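How Do You Teach a Robot to Tidy Up?

Picking up a cap is easy for you. You look, you grab, you're done! For a robot, it's a puzzle, and the kids in the Durklow Robot Club love puzzles.

Their project this spring is called Put the Caps Away. The team has two robot arms, two baseball caps (one pink, one tan) and a basket. The caps are supposed to end up in the basket, and the arms have to do all the lifting.

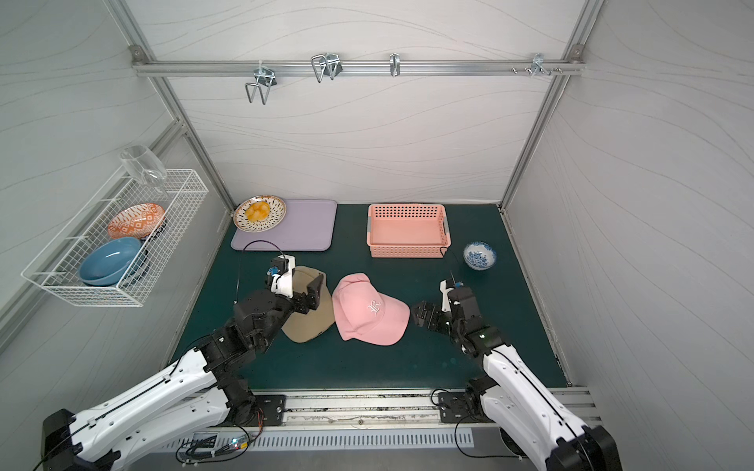 Caps are way harder than blocks, according to Lesia Hordiienko, because a block stays the same shape and a cap goes floppy the second you lift it.

So where should a gripper grab? A gripper is the robot's hand, and these ones have just two fingers. The club tried the top of the cap first, and it kept squishing flat. Then Teodor Sima had a great idea: go for the brim! The brim is the stiff part that shades your eyes, so it gives the fingers something firm to hold.

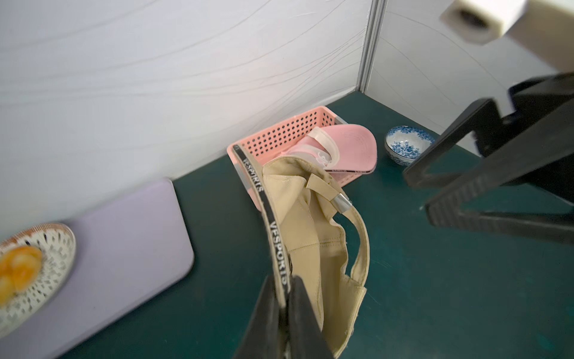
Next comes practice, and lots of it. The club keeps a notebook of every try, good or bad, and by 15th March it had 300 tries in it. The bad ones are useful too! If a cap slips, the team writes down how it was lying and tries that spot again.

Two arms also have to share the space without bumping elbows. Often one arm works while the other waits its turn.

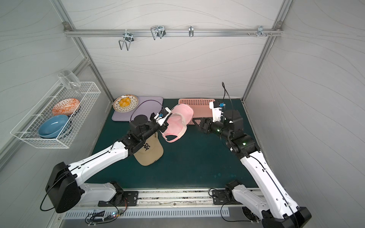

The left arm holds up the pink cap.

Try it at home: use only your thumb and one finger to move a cap into a box. Now do it with your eyes closed!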